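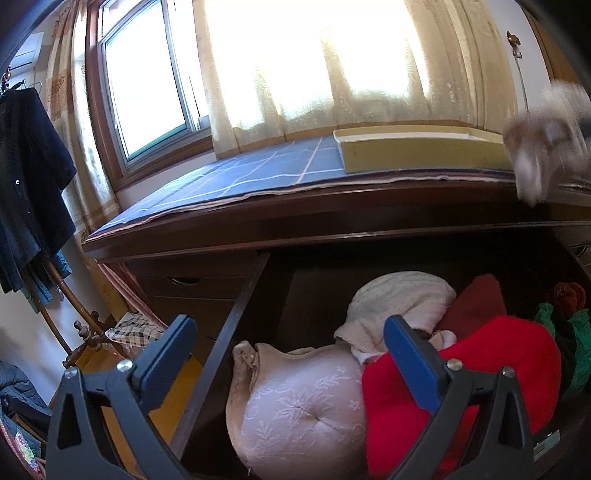
Folded textiles in an open drawer, the red one in the middle.

1/ Some notes on groundwater flooding, following the Prirnarent borehole summary issued in December 2018. It gets less attention than river or tidal flooding and the damage is usually logged under something else.

2/ Definition first. Groundwater flooding is the water table rising to the surface, or into a cellar, through the ground itself. No river has to overtop. On chalk it can start well away from any stream.

3/ Prirnarent covers the Nava valley, chalk under a thin cover of clay and flint. The network has 5 boreholes. Three are read by logger every hour. The other two are dipped by hand once a month, so short peaks in those will be missed.

4/ The timescale is slow. Winter rain has to wet the soil before any of it goes down to the chalk. In the upper valley the peak level usually comes in February, well after the heaviest rain. People see dry weather and assume the risk has passed.

5/ Mean annual rainfall at the Edano gauge is 800 mm. The annual figure tells you little here. What matters is how much falls between autumn and early spring, when plants take up very little and the surplus drains down.

6/ The point in the summary that I think deserves more notice: the winter total has barely moved over the record, but more of it now arrives in long wet spells. The chalk has less time to drain between them, so each spell starts from a higher level.

7/ The record is short and the summary says so. I would not put a trend line through the hourly loggers yet. The hand-dipped series is longer but has gaps, and one of the holes was re-cased partway through, which shifted the datum. The correction is in the appendix.

8/ On warming. Warmer air holds more moisture, so wetter winters are the expected direction for this part of the country. Drier summers are also expected. For the water table these pull against each other: a dry summer leaves a bigger soil deficit, and recharge starts later.

9/ The result is a wider swing between low and high. The same borehole can be near its minimum in autumn and over the flood threshold before spring. Planning for one average level does not help with either end.

10/ Gredovent is the runoff and recharge model used for the forecasts. It runs on a daily step with a simple soil store on top of the chalk store. It does well on timing. It is poor on the height of the peak, where it came out low in 4 of the winters tested.

11/ The likely cause is the way it handles fissures. Water in the upper chalk moves much faster than in the solid rock below, and the model uses one value for both. A layered version is being tested on the Nava data. No results published so far.

12/ For households: sandbags at the door do very little when the water is coming up through the floor. A sump and pump will hold a cellar for a while if the power stays on. Solid floors and raised sockets hold up better than timber and low wiring. Keep bottom drawers and cupboards clear of anything that would suffer from damp.

13/ Also check the drains. Groundwater gets into old sewer pipes through the joints, and foul flooding can turn up before any clear water does. In the lower valley that was the first sign in more than 3 of the recorded events.

14/ The borehole levels are given in metres above datum, not depth below ground. Several people have read them the wrong way round. A rising number is a rising water table.

15/ Next update when the February dips are in. I will post the Edano level against the threshold and the Gredovent run for the same dates.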